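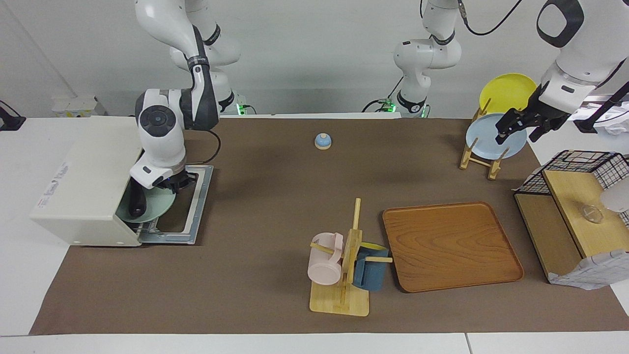
Posted by Beatriz Calado, October

Pre-event check, Rimelano kart circuit. Walked it Monday, started 7:10, gates at 9. Comments under each line, sorry for the shorthand, typed most of this standing up.

TRACK SURFACE
Main straight – OK. Swept twice.
Turn 1 – OK
Turn 3, inside curb – FAIL. Loose bolt on the second section, you can rock it with your foot. Tightened before practice, rechecked, now OK. Wants a proper fix before winter.
Turn 6 – OK but dusty offline. Tell the rookies at the briefing.
Drain cover at pit exit – OK, sits flush. Was my big worry after last time.

BARRIERS
Tire wall, turn 1 – OK, straps tight
Tire wall, turn 4 – strap missing on the left end. Replaced from the spares box, which is now empty. ORDER MORE.
Plastic blocks, back straight – OK. Two had shifted, pushed back to the paint marks.
Spectator fence – OK except the gate by the Stiltlow banner, latch doesn't catch. Cable tied shut for the day, marshal posted. Banner itself was flapping over the fence toward the track, pulled it tight again.

MARSHAL POSTS
Flags, full set each post – post 5 had no red. Found it in the van. Of course.
Radios – OK, all checked on channel 2. Post 3 crackly, swapped the battery, fine after.
Extinguishers – gauges in the green at every post. Pin tag gone on number 59, not used, retagged.
Shelter at post 4 – OK, bit wobbly in the wind, weighted down

PIT LANE AND PADDOCK
Fuel area – OK. Ropes up, no smoking signs up, spill kit full.
Drip trays – OK mostly. One team was filling up without one, they were told. Not naming them, they know.
Extension cords – FAIL at the Tranen awning. Three reels daisy chained through wet grass. Nathalie made them pull it all out and run one cord from the box. OK at 8:20.
Awning pegs – OK
Walkways – OK, a trailer was blocking the ambulance lane, moved by 8:30. Please can we paint that lane.

KARTS (spot check, not full scrutineering)
Kart 115 – throttle return slow. Sent back, cable lubed, snaps shut now. Pass.
Kart 931 – chain guard cracked. Not repairable on the day, guard swapped for a new one. Pass on second look.
Louro entries – all clean, nice and tidy, no comments
Seat bolts, brake pedal, steering nut – checked on every kart in the first group, no problems. Second group Nathalie has the sheet.

MEDICAL
Ambulance and crew on site – yes, 8:05
Stretcher route walked – yes
Hospital phoned – yes

STILL OPEN
– turn 3 curb, permanent repair
– straps, spares box
– gate latch
– ambulance lane paint
– new battery for the post 3 radio, the one in there is borrowed from the timing hut and they want it back

Signed off for practice 8:50. Second check done at lunch by Nathalie Tremblay, nothing new exept litter at turn 6.

Recent posts
Rimelano round results and lap times
Wet tires: when the clerk decides
Marshal sign-up for the last round
Noise limits and your exhaust
Lost property from the paddock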